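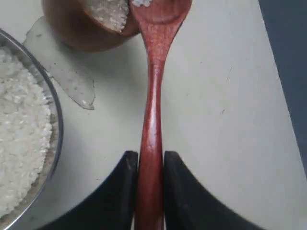
Progress report, second period: portioning cell at the Vaneden kitchen

Prepared for Jörg Fröhlich, Kleinschmidt fund
Prepared by Amancay Benítez, Dastden

1. Where the work stands

The arm is now moving uncooked rice from a large steel bowl into a small wooden one with a wooden spoon held in the gripper. This was the first task in the plan. We kept the spoon because the kitchen staff already portion with spoons and scoops, and the grant asked us to fit the existing tools before ordering new ones.

In October we ran 405 transfers at the Vaneden site, all of them during the quiet hours after 2 p.m. The arm can repeat the motion without a person guiding it. It still loses grains on the way over, and when the level in the large bowl gets low the spoon comes up nearly empty. Someone has to top up the bowl by hand before that point. We had hoped to be past this by now.

The polished handle is a harder thing to hold than we expected. It can turn a little in the fingers if the spoon goes into the rice at a steep angle. We changed the entry angle and that helped. A sleeve for the handle is on order from Remaletti.

2. What has changed for the staff

The dry portioning shift has two people on it. Before the project, both spent most of the shift filling containers. During test hours one of them now looks after the cell and the other has moved to label checks and allergen sheets, work that used to be left to the end of the day. No hours have been cut and the site manager has put in writing that none will be during the grant period.

Not everyone likes the new arrangement. The person at the cell has to stay close but often has little to do for several minutes, then has to act quickly when the spoon slips. Two staff members said this was more tiring than the filling itself. We have agreed to swap places every 48 minutes, which matches the existing break pattern – it is an odd number but it was already on the wall chart.

Sore wrists were the main complaint at the start of the project. We have not collected enough answers to say whether that is better.

Training took longer than planned. The written guide assumed people had used a touch screen panel before, and the one on the old sealing machine dates from 2013 and works differently. Amancay rewrote the guide with the staff and cut it to four pages.

3. Budget

Spending is on plan except for travel, which is over because of the extra training visits. We ask to move the unspent money for custom scoops to the travel line. No additional funds are requested.

4. Next period

– Fit the handle sleeve and repeat the October runs
– Add a low level warning for the large bowl
– Start on lentils, then sugar
– Second round of staff interviews, including the evening crew

The weighing step stays manual until the spill rate comes down.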